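Farnwood talk, Sun 3 November. Keep it to ten minutes!

Right, hello everyone. I'm going to start with the embassy statement, because that's what got me cross in the first place. It named Branano as a "hostile outlet", a local news site with 400 readers on a good day. Pause here, let them laugh.
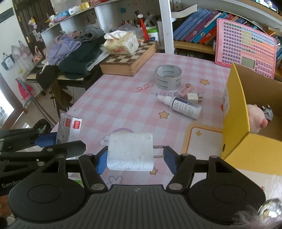
Sanctions next, and keep it simple. When one government bans another's goods, most of the stuff still gets through by way of a third country. Think of a plain white power adapter with two metal prongs, who's going to ask which border it crossed? The Rida report listed 1,338 shipments up to March. Read out the bit on page two (slowly, I always gabble it), then take questions.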